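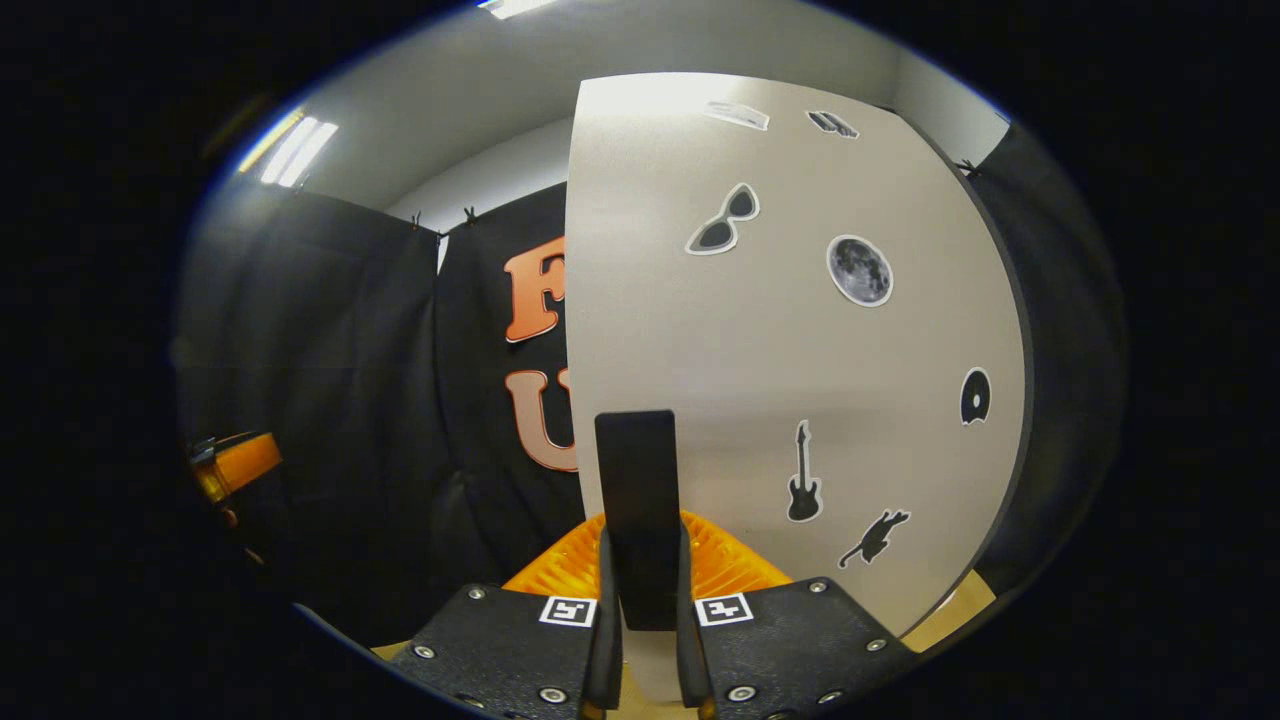 Gripper cam, stickered board. Sunglasses, moon, guitar and cat all readable from this distance.

1/ Thread on collecting hand-held demos for the cabinet task. Mostly notes on method, for the people who asked after Monday's post.

2/ Setup: you hold the gripper, you do the task, the wrist camera and the finger markers get logged. Later a policy is trained on that log and run on the arm. The arm is switched off for all of this.

3/ Why by hand and not by remote control: speed. On the leader-follower rig (we call it Bremby) I get 18 usable episodes an hour. With the hand-held tool I get 60. Same task, same operator, same bad coffee.

4/ Remote control still has one clear advantage. Every motion you record is one the arm can do. With the hand-held tool your elbow goes places the arm's elbow can't, and you find out at replay.

5/ So every episode goes through a reach check first. Renato Estrella wrote it. It runs the tool path through the arm's joint limits and throws out anything past them. In the first batch of 200 it threw out 10, all of them low grasps where I had tipped the wrist too far.

6/ Each jaw has one square marker. Jaw opening is computed from the distance between the two. If your thumb or the object covers one, the width for that stretch is filled in from its neighbors. Fine for a few images in a row, useless for longer.

7/ Stickers. A plain pale panel gives the tracker very little to hold on to when it fills the view. High-contrast stickers with different shapes work well. Repeating the same sticker doesn't – the tracker matches the wrong one and the path jumps sideways.

8/ Big letters on dark cloth do the same job farther back. Orange on black is easy to pick up even where the lens bends everything near the rim.

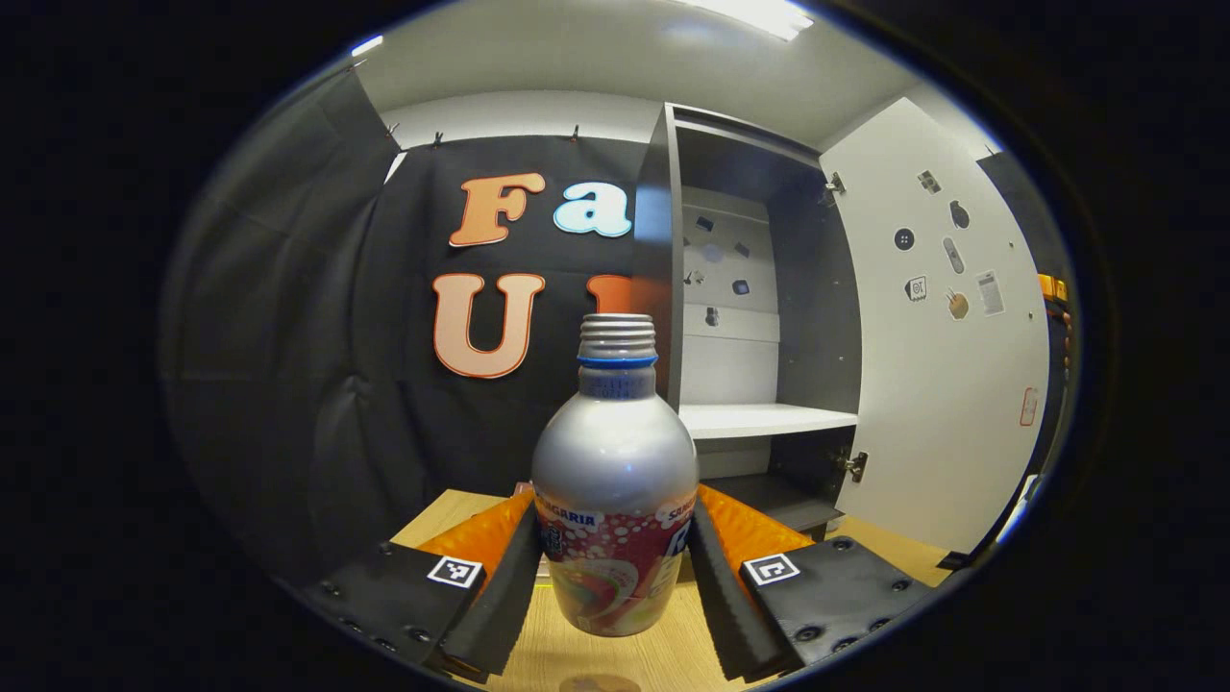
Aluminum bottle between the pads, jaws at the lower corners, both markers in view.

9/ Grasping rule for bottles: pads on the label, below the shoulder. The shoulder is a taper, so if you close on it the bottle wants to slide down and out. The soft fins hide this from you, as they bend and feel secure right up to the point where they aren't.

10/ Close, wait one beat, then lift. Without the wait the policy learns to lift while closing. Cherry Mae Evangelista spotted this in the Malulov data last December and we re-recorded the whole set.

11/ Bare metal is a nuisance. Highlights move as you move, and the tracker sometimes takes them for fixed points. Turning the printed side toward the camera helps a bit. I still vary it, or the policy will only ever want one side of the bottle.

12/ Don't correct a bad grasp in mid-air. Set it down, open, start the grasp again and keep recording. A clean retry is worth having in the data. A shuffle between the pads teaches nothing I want repeated.

13/ Cabinet doors: vary the angle between episodes. My first set had the door in the same position every time and the policy treated the door edge as a landmark. Move it 10 degrees and it put the bottle into the side wall.

14/ Asked by a couple of people: yes, the Wyss tracker handles the fisheye lens directly. Don't flatten the images first. You lose the outer part of the view and gain nothing.

15/ Next is the same task on Bremby, remote control only, same episode count, so the two sets can be compared on the arm. Numbers go on the Vimuvska page when both runs are done.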